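Curtain Week at the Trastberg House
May 2022

The fabric is up and I can't stop walking past it! Danica Ševčík spent most of the spring going through swatches with me, and we kept drifting back to the same pale, warm beige. Here's a look at how it hangs.

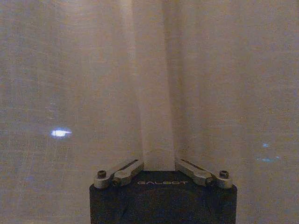

Tan to cream, with a faint pink cast in it. I love how the middle fold catches the light.

It's the weave that won me over. On the swatch card it looked almost plain, but up close there's a fine, grainy speckle all over, and it keeps a big stretch of cloth from feeling flat. The folds are broad and easy too — I was afraid of something stiff and fussy, and this just falls.

We ordered 16 yards from Piltance, color number 1208, and Dušan Skála did the sewing at his shop on Palma Street. He talked us out of a heavier lining (thank you, Dušan!) so the room still gets a soft glow in the late afternoon.

The upstairs bedrooms are next, probably in September. Danica is already pushing for green, and I'm halfway convinced. More pictures once we've settled on a swatch.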